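Rental kitchen: landlord wants 30 days notice before I paint?

Baltura Tenants Board > Leases and Repairs

elmarie_s
Posted February 2022
I rent a one-bedroom in the Hetora building, unit 7. The kitchen walls were last painted before I moved in and they're stained over the stove. I asked the office if I could repaint at my own cost, same color. They said I have to give 30 days written notice and use their painter. My lease says "tenant shall not make alterations without consent." It doesn't mention a painter or a notice period. Is painting the same color an alteration?

Sibusiso Mkhize
Depends on the state, but most leases treat paint as an alteration even if the color matches. The part about using their painter is a different question. If it isn't in the lease or in house rules you signed, ask them to show you where it's written.

rkubiak
I disagree with the first part. Same color on the same wall is upkeep. I did my whole hallway two years ago, told the office after, and got my full deposit back.

Sibusiso Mkhize
You got lucky with your office. I wouldn't tell someone to paint first and mention it later when there's a deposit at stake.

elmarie_s
I did sign house rules. I found them last night, four pages, and there's a line about "approved contractors for work on walls, floors and fixtures." No list of contractors attached.

Yiğit D.
Then ask for the list in writing. Also ask for a quote. Our office had one approved painter and he wanted more for a small kitchen than I paid for my couch. When I sent them two lower quotes they let me pick my own person, as long as he had insurance.

rkubiak
Or ask them to pay for it. Stains over a stove after that many years are normal wear. She shouldn't be paying for any painter, theirs or hers. 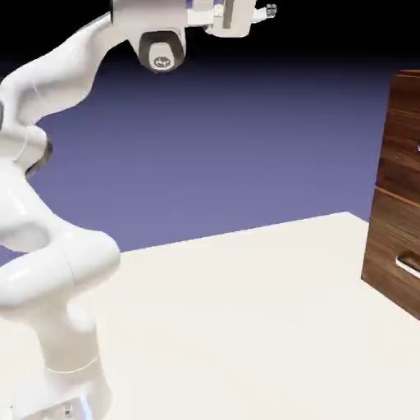
Fatima Mokgethi
Normal wear covers fading and small scuffs. Grease stains are a gray area and I've seen it go both ways. Elmarie, do you have the move-in checklist? If the stains were noted on it, they can't charge you for them when you leave.

elmarie_s
I have it. It says "kitchen walls - fair, some marks." Nothing about the stove side.

Fatima Mokgethi
Keep that somewhere safe. Send one email asking for the contractor list, the quote and the date of the last paint job. Don't buy paint yet.

elmarie_s
Sent it this morning. Will post when they answer.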